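Chapter 7
When the Work Moves to the Machine

Konrad Kołodziej spent nine years folding and sorting small textile goods by hand at Cestness, a returns and repacking firm with 109 employees. When the company began moving part of that work to paired robot arms, his hourly target went away and his job title changed twice. His pay stayed the same until December. 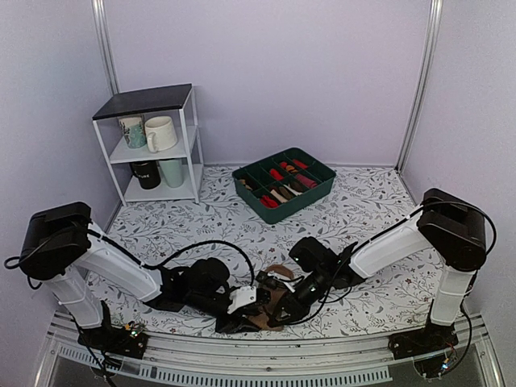
Department of Work and Organization Studies

Folding is hard to automate. Cloth has no fixed shape, and two grippers must work close together over a single piece. At Cestness the arms were first given small items only, and people kept the rest.

This chapter looks at what happened to the 39 workers on the folding line. Some became cell attendants, who clear jams and restock the booths. Others moved to inspection. Their supervisor, Hubert Głowacki, had to write new shift rules for both groups. As you read, note which skills carried over and who decided that they counted. Key terms: task, job, deskilling, cell attendant.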